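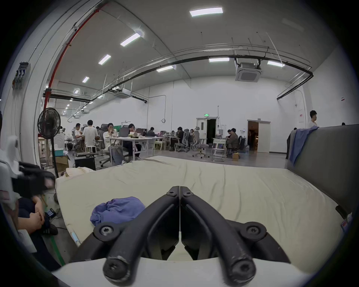

Kolby Live Set Lists

A README for the set list collection, version 6

Hello, and thank you for stopping by. Kolby is a small collection of set lists from independent bands who play in bars, record shops, church basements and the occasional backyard. It started as a text file that Deepak Lodhi kept for himself after shows, grew into a spreadsheet when Lachlan Guthrie began mailing him corrections, and is now a folder of plain files that anybody can download and poke around in. If you have ever come home from a good night of music and lain awake trying to remember what the third song was, we made this for you (and for us, because it happens to us all the time).

Last updated: 27 Mar 2020

What you get

The main file is shows.csv, with one row per performance. There are 378 performances in this version, and we have read through every one of them by hand, some of them more often than was good for our eyes. The second file is songs.csv, with one row per song per performance, in the order they were played. The third is acts.csv, a plain list of bands and solo performers with their home towns and a short note on the sort of music they play.

There is also a folder called notes. These are Deepak's own write-ups, typed late at night and only lightly tidied. They wander a good deal, and he has opinions about bass players, but they are often the only place where you will find out that a band swapped drummers halfway through or played the whole second half without a working microphone.

Columns in shows.csv

show_id: a short code that ties the files together. Please don't read any meaning into it, the numbering follows the order in which we typed things up.
act: name as printed on the flyer, even when the flyer had it wrong. The corrected spelling is in acts.csv.
room: where it took place. Brulport and Swanson are the two rooms you'll meet most.
billing: opener, middle or headliner.
complete: yes, no, or mostly. More on "mostly" below.
source: paper list, audience notes, or the band itself.

Columns in songs.csv

show_id: same as before.
position: place in the set. Encores carry on from the main set and have a y in the encore column.
title: song title.
cover: y if somebody else wrote it, with the original performer in the next column where we know it.
segue: y if the song ran straight into the next one with no break.

About "mostly"

We argued over this one for longer than either of us would like to admit. Lachlan wanted a clean yes or no. Deepak pointed out that a great many sets have exactly one song missing, usually a brand new one the singer introduced by mumbling, and it seemed a shame to file those next to the sets where we only caught the last ten minutes. So "mostly" means one song unknown, and "no" means more than one. An unknown song still gets its row and its position, with the title given as a question mark. If you are counting songs, remember to decide what you want to do with those.

Where it all comes from

Paper lists are our favorite source, and also the least reliable! Bands drop songs, add songs and flip the order depending on how the room feels. Whenever we had audience notes as well, we went with the notes. For shows by Mornari, an electronic duo who never write anything down, the lists came from the two of them after the fact, and they cheerfully warned us that they might be mixing up a couple of nights.

Known problems

The collection leans heavily toward the places we can get home from by bus. It also leans toward indie rock and homemade electronic music, simply because that is what we go out to hear, and there is hardly any jazz or hip-hop in it. Please don't use it to say anything grand about live music in general.

Improvised pieces are a headache. We list them as "improv" and leave it there, so a long, shapeless, wonderful stretch of noise takes up the same single row as a two-minute pop song.

Eight of the October shows at Swanson have no billing filled in. The running order changed at the door and our notes disagree. If you were there, we would dearly love to hear from you.

Using the files

Everything is comma-separated, in UTF-8, with quotation marks around any title that has a comma in it. They open fine in any spreadsheet program, though do check that yours hasn't turned a song title made of numbers into a date. You're free to use, copy and share the lists, and all we ask is that you mention Kolby by name. The write-ups in the notes folder belong to Deepak, so please ask him before reprinting one.

Sending corrections

Open an issue with the show_id and the song position, and tell us how you know. "I was standing at the front" is a perfectly good answer. Lachlan goes through these in batches, so a reply may take a little while, but he does get to all of them.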